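Why Do Maps Have Squares on Them?

Open a street map or a hiking map and you will probably see thin lines running across it. Some go up and down. Others go from side to side. Together they make a pattern of squares called a grid.

The lines are not real. If you walked to the spot where two of them cross, you would not find anything painted on the ground. Mapmakers add them so that people can find places quickly.

How a grid works

On many town maps, each column of squares has a letter and each row has a number. The letters go along the top or bottom. The numbers go up the side. To find square C7, put one finger on the letter C and another on the number 7. Slide your fingers along until they meet. The place you want is somewhere inside that square.

Most town maps also have an index, a list of street names in ABC order. Next to each name is its square. Without the index you might have to read every street name on the map. With it, you only have to search one small part.

Getting more exact

A letter and a number give you a whole square. Sometimes that is too big an area. A rescue team looking for a hurt hiker needs a much smaller spot.

Hiking maps often use numbers for both directions. The first part of the number tells you how far east to go, and the second part tells you how far north. You can imagine each square split into ten thin strips each way, which gives 100 tiny squares inside the big one. Always read the east number first. If you swap them, you could end up in the wrong valley.

Make your own

You can draw a grid on any large sheet of paper. Use a ruler and a pencil, and press lightly so the lines stay faint. 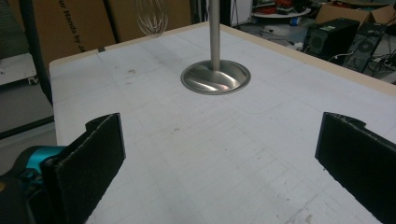 Once your lines are drawn, write letters along the bottom and numbers up the left side. Then add an island. Give it a river, a hill, a harbor and a village. Clovach is a good name for a village, or you can make up a better one.

Choose a square for some buried treasure and write it down on a separate piece of paper. Ask a friend to guess squares, such as B4 or F2. After each guess, say whether the treasure is farther north, south, east or west.

Words to know

Column: a line of squares going up and down
Row: a line of squares going from side to side
Index: a list that tells you where to find things
Grid reference: the letters or numbers that name a place on a grid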